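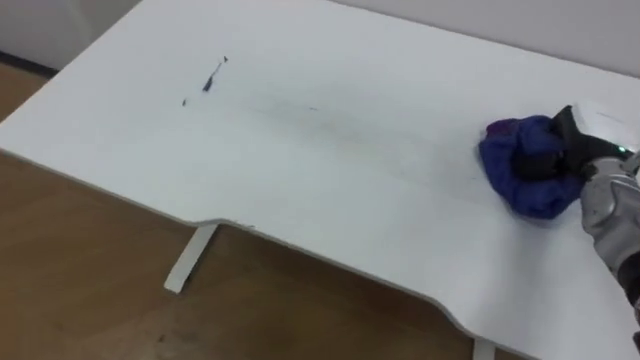
The Password

My aunt Carla had 788 photos locked inside an account called Birklow, and she wanted them back before my cousin's wedding in September. So she called me, because I'm the nephew who once fixed her printer by turning it off.

"It's easy," she said. "You just go in and change the password."

"Do you know the old one?"

"If I knew the old one, why would I change it?"

I drove over with a bag of oranges and my laptop. Carla Semaan lives on the second floor over a tailor, and she answers the door already talking. By the time I had my shoes off I'd heard about the tailor, the tailor's knee, and a woman named Anežka Danko who had apparently stolen her cookie recipe in choir. I said I was there for the password. She said she was getting to that.

Birklow, if you never had it, was one of those places people went to post pictures of their dinners before they went someplace else to do it. Carla never went someplace else. She'd been on there for 12 years, faithfully, writing "God bless" under everybody's grandchildren, and then one morning it logged her out and wouldn't let her back in.

The page asked for her email. Fine. Then it said it would send a code to a phone number ending in 10.

"That's your uncle's," she said.

My uncle Sami had been gone four years by then. She'd kept paying for his line for a while, and then she stopped, and she didn't say anything about it and I didn't either. I clicked on Try another way.

Another way was security questions, three of them, which she had picked out herself back when she signed up.

The first was the name of her first pet. "Emum," she said right away.

"What kind of name is that?"

"I was three. I was trying to say something else."

Emum worked. (A goat, by the way. I'd always figured a cat.)

The second was the street she grew up on, and she said Sabbagh, and Birklow said no. She said it again louder, to me, as if I was the one saying no. We tried it with Street after it. We tried it with one b. Then she remembered that Sami had been the one typing that day and he couldn't spell to save his life, so we sat there and tried to misspell it the way he would have. She was really good at this! "He'd put an o," she said. "No, two. He put an o in everything." We got it on the fourth go, Sobbogh, and she slapped the table so hard the oranges jumped.

The third question was one you could write yourself. It came up on the screen and we both leaned in to read it.

Who is the most beautiful woman in the city?

"Oh, for heaven's sake," said my aunt.

"Is it you?"

"Of course it's me. Type it in."

I typed Carla. Wrong. I typed Carla Semaan, and that was wrong too, and a little red line said I had one attempt left before the account would be locked for a day. I took my hands off the keys. My aunt got up and went to the stove and moved a pot from one burner to another one.

"Maybe he used a nickname," I said.

"He didn't call me anything. He called me Carla. When he was mad he called me Semaan, like we were in the army."

"Nothing else?"

She stood there with her back to me for a good while. I ate an orange. Downstairs the tailor's machine started up and quit, and started up again.

"There was a bus," she said. "When we met. I took the 520 to work, and he didn't know my name yet, so he told his brothers about the girl on the 520. And they called me that. At the wedding, even - they had it on the cake, my mother was furious." She came back and sat down. "Put that."

"The whole thing? Girl on the 520?"

"Just the number. He was lazy."

I put just the number. The little wheel went around and around, long enough for me to start planning what I'd say, and then the page turned blue and asked for a new password, twice, at least eight characters with a capital letter.

She made me look away while she typed. I could hear her doing it with one finger. Then she said I could look, and there it all was, her whole page, with Sami at the top in his brown jacket squinting at whoever was taking the picture.

The last thing on it was a comment from Anežka Danko, dated 2023-07-07, that said "Lovely cookies Carla, please send recipe."

"You sent it to her," I said.

"I don't remember that."

"You did, it's right under there. You said God bless."

She took the laptop and pulled it over to her side of the table and scrolled up, away from the cookies. I asked about downloading the photos. I'd found a program called Colis that could pull them all down at once, and I started explaining it, how we'd need an outside drive and probably the whole evening. She wasn't listening. She'd gotten to some beach and was looking for somebody in it.

"Write the new password down somewhere," I said.

"I'll remember it," said my aunt.

I got up and stirred the pot.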